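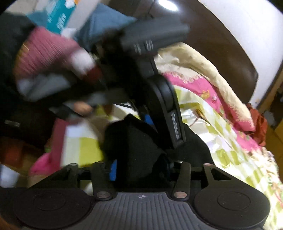 Chapter 4
Where Does the Time Go? Sleep and the Clock Inside You

In this chapter you will learn
What a body clock is and where it sits in the brain
How light sets the clock, morning and evening
Why two people in the same house can keep such different hours
How to keep a sleep log and what to look for in it

Key words: circadian rhythm, melatonin, sleep pressure, chronotype, free-running

Before you read on, try something. Think back to the last morning when you had no alarm, no school, no job, and no little brother jumping on the bed. What time did you wake up? And the morning after that? If you can remember a whole string of days like that (a long vacation is perfect), you may notice that your waking time was nearly the same each day, even though you never looked at a clock. Something in you was keeping time!

That something is the subject of this chapter, and I think it is one of the most exciting subjects in all of biology, partly for the simple reason that you carry the laboratory around with you.

4.1 A plant in a dark closet

The story starts with a houseplant. In 1729 a French astronomer named Jean-Jacques de Mairan got curious about a plant whose leaves opened during the day and folded up at night. The easy explanation was that the leaves were answering the sun. So he shut the plant away in the dark and went back to look. The leaves still opened and closed, right on schedule, with no sunlight to tell them when.

It took a long time for anyone to make much of this. Maybe the plant was picking up changes in temperature? Maybe there was light leaking in somewhere? Later experimenters used better closets, and caves, and heated rooms, and the leaves went right on moving. Then they found something even better. Plants kept in steady darkness didn't run on exactly 24 hours. Their days came out a little short or a little long, and they drifted away from the real day outside. A rhythm that drifts like that is called free-running, and it is the best proof we have that the clock is on the inside. If the plant were sneaking its timing from the outside world, it would have stayed in step.

People free-run too. Volunteers who have lived underground without clocks or daylight still sleep and wake in a regular cycle, and for most of them the cycle is slightly longer than 24 hours. Scientists call a cycle of this length a circadian rhythm, from two Latin words meaning "about a day."

4.2 Two forces at bedtime

If the clock were the whole story, sleep would be easy to explain. But you also know that a long hike makes you want to go to bed early, and that a late nap can ruin your night. There is a second force at work, called sleep pressure. It builds from the moment you wake up and drains away as you sleep. Picture a bathtub filling all day with the tap half open. At night you pull the plug.

The clock and the bathtub usually work together. In the late afternoon the tub is getting full, but the clock is sending out a strong "stay awake" signal, so you feel fine. Later in the evening the signal fades, the hormone melatonin rises, and suddenly the full tub matters. When the two fall out of step, as they do after a long flight east, you can be worn out and wide awake at the same time. What a strange feeling that is!

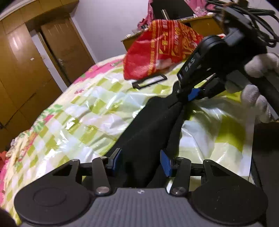 Rizwan Dogar wrote to us after using an early version of this chapter that the bathtub made sense to his students right away, but that they kept asking one thing: why are teenagers always the ones who can't get up? He wanted the answer moved to the front of the book. We have at least moved it to the next page, and he is right that it is a wonderful question.

4.3 Larks, owls, and teenagers

Some people are up and cheerful at dawn. Others do their best thinking close to midnight. Your natural leaning is called your chronotype, and it is partly inherited, so look at your parents and grandparents before you blame yourself.

Age matters as well. Small children tend to be larks. During the teen years the clock slides later, often by as much as 2 hours, and melatonin starts rising later in the evening. By the early twenties it begins to slide back. So a student who can't fall asleep at ten is often telling the plain truth.
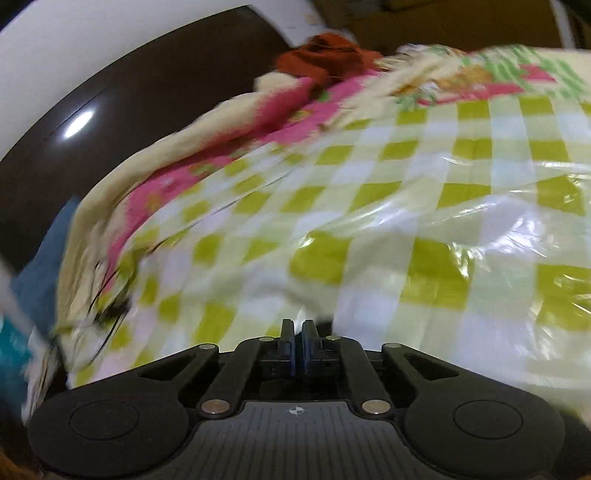 Light is what pulls all these different clocks toward the same 24-hour day. Special cells at the back of the eye measure brightness and report to a tiny cluster of nerve cells deep in the brain, just above the place where the optic nerves cross. Bright light in the morning moves the clock earlier. Bright light late in the evening moves it later. Going outdoors after breakfast, even under clouds, gives your clock a far stronger push than any kitchen lamp can.

Try it: your own sleep log

Draw a grid with one row for each day and one column for each hour. Every morning for two weeks, shade the hours you slept. Mark naps with stripes. Put a small S in the hours you spent outside in daylight, and a C wherever you had coffee, tea, or cola. Fill it in soon after you get up, while you still remember.

When the log is finished, hold it at arm's length. Are the shaded blocks stacked neatly, or do they slide to the right on weekends? Find the middle of each block and connect the dots. We will use this line again in Section 4.5, so keep it somewhere safe.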